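Bimanual grasp planner stalls when both arms have targets
Forum: Planning and Control > Manipulation
7 replies

kestrel_dof
Posted 2023-10-07
Running the Ceseck planner against a simulated tabletop, two arms with multi-finger hands. Each arm plans fine by itself. With both goals active, the right arm reaches its pregrasp pose and holds there until the left arm reports a stable contact. Median planning time went from 17 ms to 690 ms after I merged the two planning groups. Controller is stock, collision margins are default, no warnings in the log.

The left hand is at the dark item on the wire trivet, the right one is over the baked item on the cutting board. 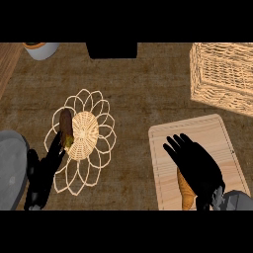
mudge44
Merging the groups is your problem. You doubled the configuration space and the sampler now checks every left finger link against every right finger link. Split them again and put a shared workspace lock between the two.

kestrel_dof
I had a lock in July. It serialized everything, so the right arm waited anyway.

Shehu_user
Then the lock was too coarse. Lock swept volumes, not the whole table. Those two targets are far enough apart that the volumes shouldn't intersect until the lift.

tolbend
I disagree with both of you. Planning time doesn't explain an arm that sits at pregrasp. That is a gate in the task layer. Check whether sync_contacts is on. In Lostetti 3 it defaults to true for any merged group, and the second arm blocks until the first passes the contact check.

mudge44
A gate doesn't get you to 690 ms.

tolbend
No, there are two faults. The other one is the trivet. If it was imported as a raw mesh, thin wire loops are about the worst case for the distance query. Replace it with a convex decomposition, or a flat disc if you don't need fingers going through the gaps.

kestrel_dof
sync_contacts was true. Set it to false and the right arm closes without waiting. Planning time unchanged. The trivet is a raw mesh — will try the decomposition in Teltden tonight and post the numbers.

Shehu_user
Post the contact log too. A disc will hide finger collisions with the wire.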